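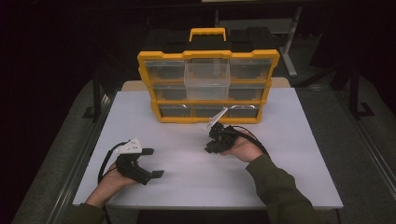 Jostelora wrote under my last review that sorting parts into drawers was solved years ago in any real factory, so why are we still grading it like a school project. Fair point for a factory, where every bin sits in the same spot all day. I'm talking about a shared bench and a cheap organizer.

So. Stedden gripper pair, June 3, 2022, price as bought 2,798. You wear them first, one per hand, do the chore yourself, then the software has a go on an arm. Chore was small stuff into small drawers. Nine drawers, clear plastic, yellow bars.

Wearing them: fine. Heavier than I like. Cables get in the way of sleeves. Pulling a drawer takes a few tries to learn, then it's easy enough.

The arm on its own: slow. 108 tries over two evenings, 40 good ones. Clear drawer fronts seem to throw it, glare I think. It also likes to pull too far and drop the whole drawer. Cable ends are the worst, tiny and flat, and the finger tips are blocky. 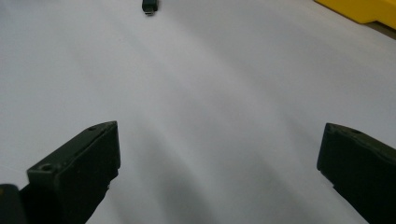
Fingers open, small black connector up ahead.

Compared with the Van Wyk set I had in September, the Stedden closes softer and teh tips hold up better. Setup took nearly 11 hours tho, manual is thin.

Can it do the chore yet? Not for me. I'd sort the whole bench by hand before it got through one row. Good for a lab or a patient hobbyist. For a working shop, wait for the next version. Three stars, might go up if they fix the drawer pull.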